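Search tips Enter a word Go

Keeping the cords off the floor in a small work room

Many people write to me about cables. In the kitchen we are careful with a wet spot on the tiles, but in the work room at home we let the cords lie where they fall. A wooden floor makes it easier to see them, and still we walk over them each day without a thought.

My first advice is to begin at the wall. Put the power strip close to the skirting board, with the switch turned to the side where your hand comes. If it is dusty, pull out its plug and wipe it with a dry cloth. A damp cloth is not for this job, even when the strip is unplugged.

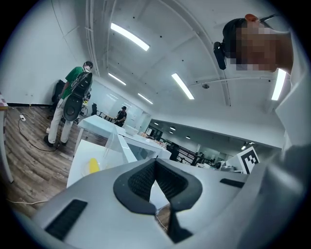
By Elba Ulloa — Home and Workshop — 10 October 2024

A black cable which makes a loop near the feet is the one to take care of first. White cables are also a problem, but of another kind: they are thin and you forget them. When you have people standing and working in the same room, bring each loop back to the wall before they start.

For tying I use strips cut from an old bicycle tube. They do not mark the floor and you can open them again many times. Plastic ties are stronger, but you need scissors to remove them, and one time I cut the cord of my own lamp like this.

Office chairs are the second thing. The wheels pull a cord slowly, and after some weeks the outer cover is grey and flat in one place. Push the chair to the wall when you are not sitting on it. If the cover is already broken, do not put tape over it — buy a new cord.

If a cord must cross the room, lay it straight and use a low cable cover in a colour near to the colour of the planks. Try the glue first in a corner. In September I took one cover away and the varnish came with it, a piece as long as my thumb.

Sweep before you lay anything down. Small stones under a cover will scratch the wood.

318 shares
838 comments

Related tips
Taking chair marks off a wooden floor
How to clean a glass partition without lines
Which drawer for spare plugs?
Washing work shirts by hand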